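What Happens When Your Family Sells Your House?

10/28/21

When I was eight, I came home from school and there was a big sign stuck in our front lawn. It said FOR SALE in letters as tall as my arm. I already knew it was coming, because Mum and Dad had told us, but seeing it there next to the letterbox made my tummy flip right over!

These days I write about houses and how people buy and sell them, and kids send me some terrific questions. So let's go through it, from the sign on the lawn to the last box on the truck.

Who sells the house?

Most families get help from a real estate agent. An agent's job is to find people who might want to buy your house, show them through it, and talk about the price with them. Our agent worked for a little company called Hillico and wore very squeaky shoes. You could always tell which room the agent was in.

The agent gets paid when the house is sold. The pay is called a commission, and it's a small slice of the money the buyer hands over. Think of a big cake – your family keeps nearly all of it and the agent gets a thin piece.

How do you work out the price?

A house doesn't have a sticker on it like a tin of beans. The agent looks at other houses that have sold nearby. Were they bigger? Did they have a yard? Is there a school or a train station close by?

Our street was called Dagdag Street (yes, really, and yes, we got teased for it) and our block of land was 803 square metres. The house round the corner was nearly the same inside, but it only had 300 square metres of land, so ours was expected to sell for more. Land matters a lot. You can build another bedroom, but it's pretty hard to build more ground!

What is an open house?

An open house is when strangers come and look through your home, usually for half an hour on a weekend. They look in the cupboards. They turn the taps on. One man lay down on our lounge room carpet to look at the ceiling, and I still don't know what he was hoping to find.

Before an open house you have to tidy up, and I mean properly. Under-the-bed properly. My brother and I had to put most of our toys in the boot of the car, and then we all drove to the park at Hididora and ate hot chips until it was over. I liked that part so much I was a bit sad when the open houses stopped.

What's an auction?

Some houses have one price and buyers make an offer. Other houses are sold at an auction, where people call out how much they'll pay and each person has to go higher than the last one. When no one wants to go any higher, the auctioneer bangs a little hammer and shouts "Sold!" Don't worry, you can't buy a house by scratching your nose. I kept my hands in my pockets the whole time anyway.

What happens after it's sold?

You don't have to leave that day. There's a wait called settlement, which often takes a month or two. While you wait, grown-ups check the papers, the bank sorts out the money, and your family packs. And packs. And packs some more.

We packed in July, in the middle of winter, and I was in charge of the kitchen things that don't break. Plastic cups are the best things to pack, because you can stack them up and stuff socks inside. Leave a cup out for each person, though, or you'll be drinking from the tap like we did.
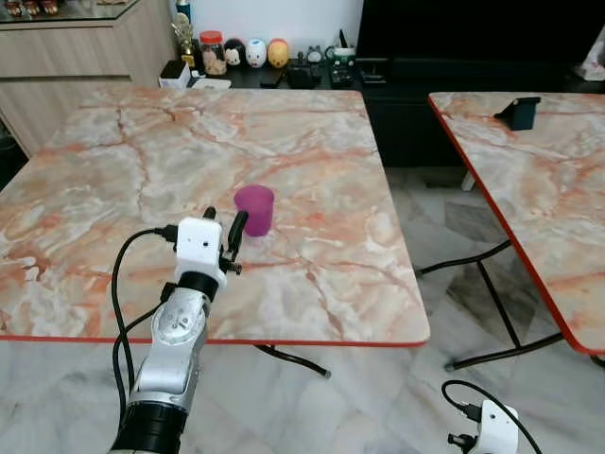
A see-through pink cup on a folding table.

Can you take everything with you?

Nearly! Things that are fixed to the house usually stay, like the oven, the lights and the bath. Things you can pick up and carry usually go with you, like beds, lamps and the dog. Our cubby house was bolted to the ground, so it stayed, and I cried about that more than anything else.

Is it okay to feel sad?

Of course it is. I was sad and excited at the same time, sometimes in the same five minutes. It helped me to walk through every room and say goodbye out loud. I also drew a map of the whole house – even the cupboard where the vacuum lived – and I've still got it.

Our new place was in Zotureck, and my room there had a window that looked straight into a gum tree full of very noisy birds.

Words to remember

Agent: a person who helps sell a house.
Commission: the money the agent gets for helping.
Auction: a sale where buyers call out prices.
Settlement: the day the house really changes owners, and sometimes the wait before it.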